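Resources > Gripper Bench > Frequently Asked Questions

We use cookies to remember your preferences and to see which pages get read. By continuing to browse you agree to this.

Gripper comparison: your questions

Last updated 5 Sep 2023

Thank you to everyone who has written in since we put the first results up. Most of the letters ask the same handful of things, so I've gathered the replies on one page and tried to keep them readable (I do tend to go on a bit).

Which grippers are you comparing?

Two of them, the Brenia parallel gripper and the Cultell, which is also a two-finger design but closes along a slight curve. Both go on the same arm with the same Wragg controller settings, and both get the same kitchen. We would love to add a soft-fingered one and may do so in November if the model is ready by then.

Why a simulated kitchen and no real one?

Mostly it comes down to patience. Each gripper gets 2000 attempts at every task, and I don't think any of us could face setting the counter back up that many times by hand! The simulator, Kavo, puts everything back for us between runs and shuffles the starting positions a little. We do plan a smaller set of trials on hardware, and those will have a page of their own.

What does the task look like, and which cameras do you use?

There is a fixed view of the counter and a second view carried on the arm, looking out past the gripper. The policy gets both at every step.
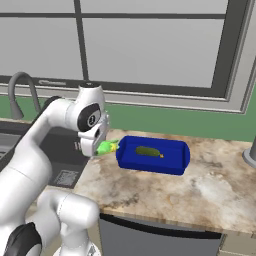
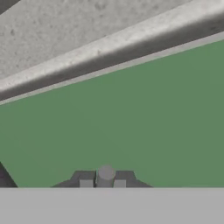

Choosing the produce task was the easy part, and deciding how to score it took us weeks of friendly argument. We settled on three results: in the tray, on the counter, or never picked up. An item counts as in the tray only when the gripper has let go and it is resting inside the walls, so something like the green and yellow piece held out toward the blue tray earns no points yet, however promising it looks. An item that is already in there, like the cucumber, has to stay in there too. If the arm knocks it out while putting the next one down, the whole run is marked as failed. A few readers have told us that's harsh, and maybe it is, but we'd like to keep it the same for both grippers now that we've started.

Does the arm camera really help? Half the time it must be looking at a wall.

It does spend a fair amount of each run looking at nothing very useful, you're quite right. A big stretch of plain green tells the policy very little about where the tray is. We keep the view in anyway, and we also run every task with it switched off so you can compare for yourself. The difference shows up most in the last moments before the fingers close, and hardly at all during the long swing across the counter. The Cultell seems to gain more from it than the Brenia does, and I'm afraid I don't have a good explanation for you yet.

Do you change the grip force between items?

No. We picked one setting for each gripper at the start and left it alone. Tuning per item would be a perfectly sensible thing to do in a working kitchen — it just answers another question from ours.

Can I run the comparison myself?

Please do! You'll need Kavo, the scene files and the arm model from our downloads page. A batch of 99 runs is plenty for checking that your setup behaves before you commit to the full set. On the desktop machine I use, 8 copies of the scene run side by side without trouble, and beyond that the camera rendering starts to slow everything down.

My results don't match yours. What should I check first?

Look at the controller rate, then at the finger friction values. The older scene files shipped with the Brenia friction copied over to the Cultell, which made the Cultell look clumsier than it is. That was our mistake, and the new files have it fixed. If you still see a gap after that, send us your settings file and the random seed and we'll try it on our side. Replies can take a little while in busy stretches, but we do read everything that comes in.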